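Module 8: Scratch-building starship models — saucer hulls and pylons

Notes prepared by Catinca Ene for the Drundesstead model-making course

Scale and master drawing

Work from one master drawing only. The Stondeck freighter plans list an overall length of 1,031 mm at studio scale. Fan redrawings vary, and mixing sources produces pylons that miss the hull line. Fix the centreline first, then mark frame stations in millimetres from the bow.

Saucer construction

The saucer is built from radial ribs on a central disc. Cut the ribs from 1.5 mm styrene, dry-fit, then skin the lower surface before the upper. Putty shrinks — leave it overnight before sanding. Panel lines are scribed after primer, using a flexible steel rule.

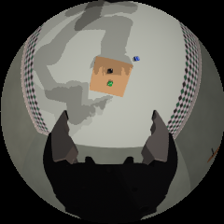
Pylons and load

Rear pylons carry the engine nacelles and will sag if made from styrene alone. Run a brass tube through each pylon and into the spine. Check the angle against the drawing at both root and tip.

Colour

Base coat is a neutral grey. Mask aztec panels in two passes and keep the contrast low.

Reading: Lebrun, Usgate build notes, sheets 801 and 1,634.

© Drundesstead Model-Making Course | Contact | Back to top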